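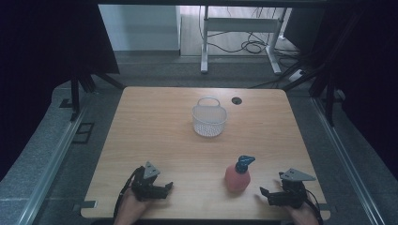
Four days to turn a rental around and I've done one room. One. The last tenants left Sunday, the new people come Thursday night, and in between I get the keys, a mop and a list from my sister that keeps getting longer. So, quick post while the oven soaks. Pink spray bottle, blue trigger, that's the whole cleaning kit this week – half vinegar, half water, drop of dish soap. I've tried the fancy stuff. Went back to vinegar every time.

The apartment is the upstairs one in Mutbridge, the one our aunt left us. I wrote about the roof in April so I won't start on that again (still waiting on the second quote). We let it mostly to people coming for work, a month here, two months there. Good tenants on the whole. They cook more than I do, which you can tell from the oven.

Oven notes, for anyone who asked last time. Baking soda paste, thick, overnight. Not an hour, overnight. Then spray, let it fizz, wipe. Door glass needs a second round. I skipped the racks and put them in the bathtub with a dishwasher tablet, old towel underneath so the tub doesnt get scratched. Seven hours in there and most of it slid off.

Don't use vinegar on the bathroom floor if it's stone!! I did that the first year and there's a dull patch by the sink that's still there. Plain warm water and a bit of soap. Roy Wainwright downstairs told me it could be polished out, and then told me what his cousin paid for it, so the patch stays and there's a bath mat on it.

Limescale on the shower head – sandwich bag, vinegar, rubber band, go do something else. Windows I do with newspaper, early, before the sun comes round that side. Streaks otherwise and you only see them at four in the afternoon when you've put everything away.

What else. Mattress cover shrunk in the wash, have to buy another. Two of the good glasses gone. Someone left a really nice guidebook to Cáceres with half the restaurants underlined, so now I want to go to Cáceres. I've mailed them about it but no answer yet, it's on the hall shelf for now.

Still to do: fridge seals, the extractor filter, skirting in the hall, inside of the closet, and find the spare key becuase it isn't on the hook. Also curtains. I took them down yesterday feeling very organized and they've been in a heap on the chair since.

Timer's going. If anybody knows how to get candle wax out of a wool rug, leave me a comment, I've got until Thursday.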